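Towels that feel like towels again
(started in September, added to whenever I learn something)

I love a good towel, and most stiff ones can be rescued! Fabric softener is usually the culprit - it coats the loops and they stop drinking up water. Skip it for a month and you'll notice.

**The reset wash.** Put in 100 ml of white vinegar and no detergent, then run it again at 60 with half your usual powder. Don't cram the drum. Four bath towels is plenty in my old Donati, and even that's pushing it with the big ones.

**Shake before you hang.** Eight good snaps each, out of the back door if you can. It lifts the pile like nothing else.

**Drying.** A breezy line beats full sun, which bakes them crisp. If it's raining, 2 dryer balls and a low heat, and take them out while the hems are still a touch damp.

**Yellowing.** Soak overnight in a basin of warm water and oxygen bleach (I use Trultard, any will do). Check deep in the folds, where the tint hangs on longest.
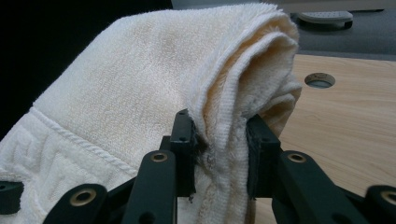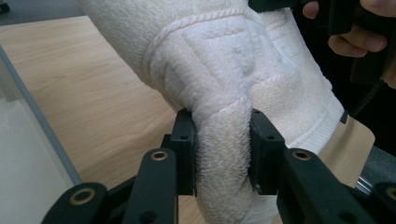
White terry, woven band and all.

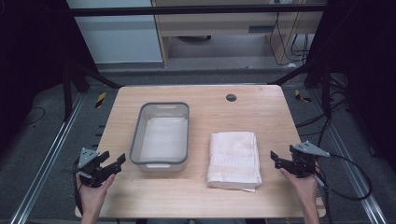 Trandia wrote in to say that soda crystals work better than vinegar in a hard water area, and that the rubber door seal will thank you for it. Going to try that on the bath mats next.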